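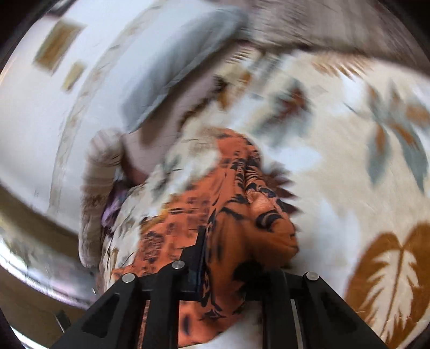
Brevanine opens orders for Ullus hand-held gripper kit

Demonstration kit for recording household cloth handling ships to Canadian and Australian customers from April

Brevanine today opened orders for Ullus, a hand-held gripper kit for teams that teach robots to handle clothing, bedding and other soft household goods. A person holds the tool and does the job the way they would at home, and a camera on the tool records the work from the gripper's point of view. The recordings can then be used to train a robot arm fitted with a matching gripper.

Cloth remains one of the harder materials for robots to work with. It folds over itself, changes shape when it is touched and hides its own edges. Programs that work well on boxes and bottles often need many more recordings before they can cope with a shirt on a bed.

"Our customers asked for something they could carry into an ordinary bedroom and start using the same morning," said Dehua Duan, product manager for Ullus at Brevanine. "They wanted to do the folding by hand and keep the robot arm in the lab. We built the kit for that job."

Each kit comes with the gripper, a wide-angle camera, two batteries, a charger and a carrying case. The tool weighs 900 grams with the camera fitted. Recordings are sorted and checked in Cisten, the company's desktop software, which marks clips where the camera lost track of its position so they can be taken out before training. A one-year Cisten licence is included in the price.

Brevanine ran a trial of the kit in 61 homes before release. Operators picked up, spread and folded garments on beds and sofas, and collected nearly 100 hours of recordings. Changes made after the trial include a lighter trigger and a clearer battery light.

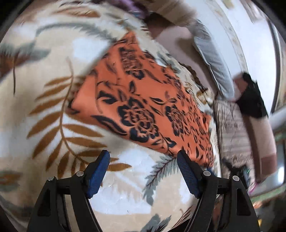 Products and Accessories

Ullus can be ordered with fingers for cloth or for rigid objects. The cloth set has ribbed pads on the inner faces of open-framed fingers. Pads are sold separately in packs of 5 and can be changed without taking the finger off the tool.

The Fan mount, sold as an option, holds a second camera to one side for teams that want another angle on the same task. It fits all Ullus kits and needs no change to the Cisten set-up.

Availability

Orders are being taken through the Brevanine website and its resellers. Universities and public research centres can ask for a loan kit for an evaluation period of up to one month. Training on the tool and on Cisten is offered online in English and French.

About Brevanine

Brevanine designs and sells data recording tools for robotics teams. Its products are used in household, laundry and warehouse projects.

Media enquiries can be sent through the contact form on the company's website, marked for the attention of Dehua Duan.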